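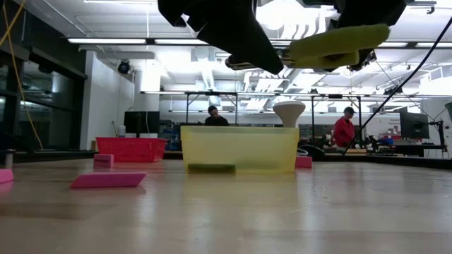
Shopping for the second bench
24 October 2019

I've been putting off this page since June, and now the budget form is due, so here goes! We want a second robot bench at Ollholm next year and I got the job of pricing it. My favorite discovery so far is how little of the money goes on the fun part. Whitlock quoted us 16 weeks on the arm (ouch), and Kuris can do the gripper body in 3, so guess which one I'm ordering first.

Foam pads are the thing I'd stock up on. The yellow-green ones on our black fingers have nice soft, rounded edges, and I'm putting in for a box of 100 from Jotetti at $396. Yes, I winced too, but I'd much rather buy a big box once than beg for another purchase order every few months.

Bins and blocks barely dent the budget. A see-through yellow bin, a red basket with holes in the sides, a few pink foam blocks – all of that can come out of petty cash, and I'm leaving it off the form completely.

The tabletop is where I keep changing my mind. I love the light wood, but it's glossy enough to throw the ceiling lights right back at you in long pale streaks. For bench two I'm asking for a matte finish, same size, same height. Still waiting on that quote, plus one for a monitor arm that clamps to the desk. I'll add both prices when they come in.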